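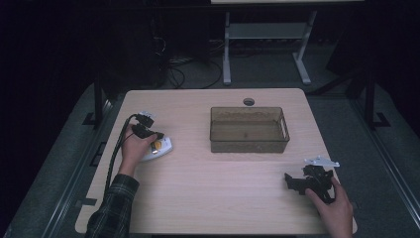
Jean Pollock thinks I'm going about this backward, and that I should choose the arm first and let the gripper follow, the way you'd buy a house before you bought the curtains. She left me a long and very kind comment saying so under the November post, and I've been turning it over ever since, mostly while washing dishes. I see her point, Jean, I really do! But I spend so much more of my day fussing with fingers than with arms that I can't bring myself to start anywhere else.

So, the Beda and the Trarnunetti. I've had both on the bench for a few weeks now, working them by hand before either one goes anywhere near an arm, and I have grown fond of them in different ways. The Beda is the lighter of the two at 259 grams (my kitchen scale, so be gentle with me), and my wrist notices that by late afternoon. The Trarnunetti has a stiffer squeeze and a slower return. I called it sluggish the first evening and I take that back - once I quit rushing it, I dropped fewer parts. 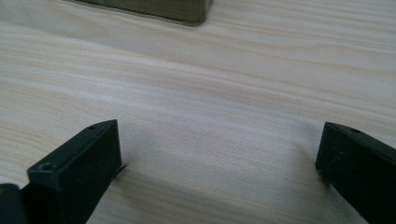 What I keep coming back to is the opening. A wide gripper forgives you for coming in crooked, and I come in crooked a lot, especially after lunch. A narrow one makes you line up every single time, but then the part sits where you expect it. My brother-in-law says this is the whole argument about parking spaces and I should let it go.

Then there's the wear on the pads, where I had expected to see nothing for months. I ran 1,171 closes on the Beda before I started hearing a little tick on the release, and I spent one entire evening with six different screwdrivers trying to find where it came from. It was one pivot, a hair too tight. Rajan's notes say to check the joints every 3,000, and I'd go sooner.

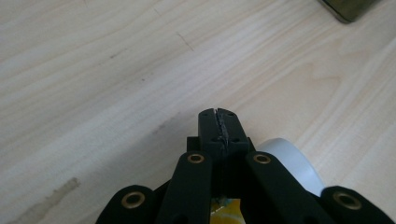 Finger tip and linkage arms, with the brass-colored eyelets at the joints.

I haven't said much about the controller. The Valar box does what it's told, and the menus are fine when you've learned that "hold" and "keep" are two separate settings (I lost a Thursday's worth of patience to that one, or it felt like it). I'd still like a real knob for the closing force. You can nudge it up and down with the buttons, but my thumbs are big and the buttons are not. 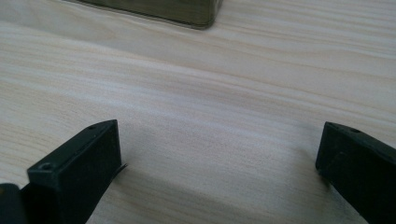 Both fingers open, with the screw holes showing on top.

For now I'm leaning toward the Trarnunetti for the small parts and the Beda for anything I have to do all day long. Next I want to swap the pads between them, if the screws will go, and after that, Jean, I promise we can talk about arms.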